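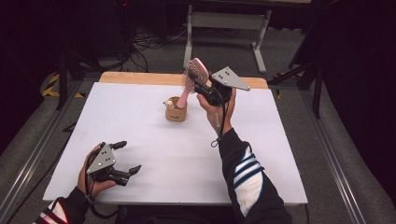
Figure 4. A hairbrush held over a small cup on a white table. Photo: the author.

4.2 Do driver ratings predict results on short dirt ovals?

Club racing has lately taken to rating systems, and the claims made for them are large. The Pidance rating, used at the Nisbet and Costby ovals, gives each driver a starting score of 500 and moves it up or down after every feature race. Its promoters say that a driver above 600 is "proven". We could find no account of how that line was chosen, and the club handbooks simply repeat it.

We checked the rating against 257 feature results from the two tracks. On its face it does well: the higher-rated of any two drivers usually finished ahead. But much of this comes from pairs in which one driver was in a first season, often in an older car, and no spectator would need a formula to call those. When we kept only drivers with at least 4 full seasons behind them, the rating did little better than the order in which they had qualified that evening.

The Pillell method, which adds a correction for track surface, is said to fix this. We are not persuaded. The surface is graded by eye before the first heat, and at Costby the grade was sometimes entered after racing had ended – a poor footing for a forecast. Nisbet kept better records, yet the correction made no clear difference there either. It may be that dirt changes too much between heat and feature for a single grade to mean anything.

There is also the matter of who turns up. Drivers who break an axle in June and miss the rest of the summer keep their score, while those who race on with a tired engine lose points week by week. Both systems treat absence as if it told us nothing. A driver near the top of the table may be there for having stayed at home.

None of this shows that ratings are useless. They may help a club to sort its heats, and drivers plainly enjoy reading them. As evidence of skill, though, we would treat them with care, and we do not use them to group drivers in the sections that follow.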